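Print this article | E-mail this article

Two-arm dish cell at Stekstead gets its yearly service

STEKSTEAD -- The dish-handling cell in the training kitchen at Stekstead was stopped for most of a morning in February while its two arms were checked, cleaned and set up again. The work was done by Pin-yu Sin, a service technician with Vrettos, the firm which looks after the cell, together with Mbali Masilela, who runs it from day to day.

The cell puts plates into a plastic basin. It was installed for the Inau project, which studies how kitchens can move mixed dishes without sorting them first. The control program is called Cultus and runs on a computer under the bench.

According to the service book, the right arm had done 236 hours since the last full check. Ms. Sin began there. She removed the power, waited until the lights on the arm went out, and then tried each joint by hand. "You feel it in the fingers before you see it on the screen," she said. "If a joint is rough in one place, I want to know the place."

She found two screws in the right base that had become a little loose. They were taken out, cleaned, and put back with a drop of thread lock. The left base needed no work. The mounting plates were wiped and their edges checked for scratches, as a raised edge can stop the plate from sitting flat.

After the bases came the cables. Ms. Masilela had reported in January that the right arm sometimes lost its connection when it reached far toward the back of the cell. The plug was the cause, according to Ms. Sin. It had been pushed in at a small angle, and one pin was bent. The cable was exchanged for a new one of the same length. 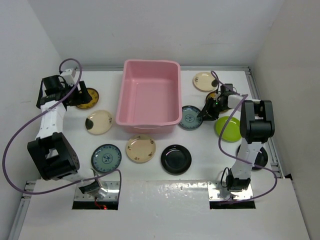

Cable length is a question on which the two women do not fully agree. Ms. Masilela would like shorter cables, because long ones can catch on the dishes. Ms. Sin prefers to leave plenty of slack. On this cell the purple cable of the left arm makes a wide curve out toward the side wall before it comes back to the base, and she considers this correct. A cable that is pulled tight at full reach, she said, will break inside where it cannot be found. For the present the long cables stay, and a note about them was added to the service book.

The grippers were the next job. The fingers of each one must close evenly, and the gap is checked with a strip of thin card at three heights. The left gripper passed at the first try. The right one closed a little harder at the tip than at the root, so the fingers were taken off, the seats were cleaned with alcohol, and the fingers were put on again. The second check was good.

Ms. Masilela then did the part that she calls "teaching the table." Each arm is moved to a set of known points, and Cultus compares the point it expects with the point it reaches. The limit allowed in the service plan is 2 millimeters. The left arm was inside this limit from the beginning. The right arm was outside it at one point near the back, and the routine had to be repeated after the zero position of the elbow joint was set again. This took around 60 minutes, and it was the longest single step of the morning.

The position of the basin is also part of the set-up. It is not fixed to the table. Ms. Masilela places it near the back wall by means of a cardboard template that she cut herself, and she takes the template away before the arms are started. She would prefer small stops on the table surface, but these would make the cleaning more difficult.

With the power on again, the cell was given dishes of different colors and patterns. The set is mixed on purpose. Some plates are pale and some are black and shiny, and the shiny ones are the more difficult test for the program, as they reflect the light from above. Ms. Sin had asked for the speed to be set at half for the first runs.
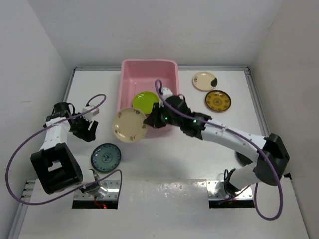
The right arm holds a beige plate at the rim of the basin. The lime-green plate is already inside.

Half speed has a practical purpose at this stage. The technician listens to the joints while the arm carries a load, and a noise that is lost at full speed can be heard clearly. Ms. Sin stood with one hand near the stop button and wrote her remarks on the back of the check sheet. Her only remark on the left arm concerned the fan, which should be cleaned at the next visit.

Plates that lean on the rim of the basin are a known weak point. When the gripper opens too early, the plate can slide down on the wrong side. The opening height was therefore changed by a small amount in the Cultus settings -- the old value was kept in the file, in case the new one gives trouble with deeper dishes.

The runs were also used to look at the space between the gripper and the wall of the basin. Here the fingers have little room, and contact with the plastic is possible if the basin stands slightly turned. Ms. Masilela has asked Vrettos for narrower fingers. The firm has promised an answer before the next service.

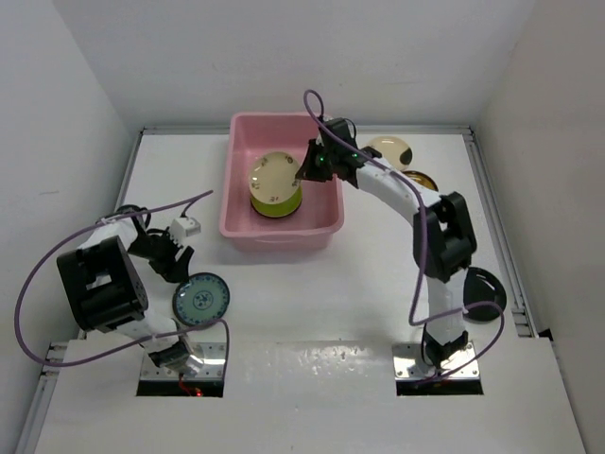

The right gripper reaches into the basin, next to a cream plate with a small dark pattern.

The cell was given back to the kitchen shortly before noon. Ms. Masilela will keep the lower speed through the end of the month and then raise it in small steps. She will also check the two base screws every week with a marker line, drawn across the screw head and the plate, so that any turning can be seen without a tool.

Vrettos will leave one spare cable and one set of gripper fingers at Stekstead. Until now these parts were sent only after a fault was reported, and the cell had to wait for them.

Questions about the cell can be sent to the news desk, which will pass them on to Ms. Masilela.

Contact the news desk | Copyright Stekstead News. All rights reserved. | Back to top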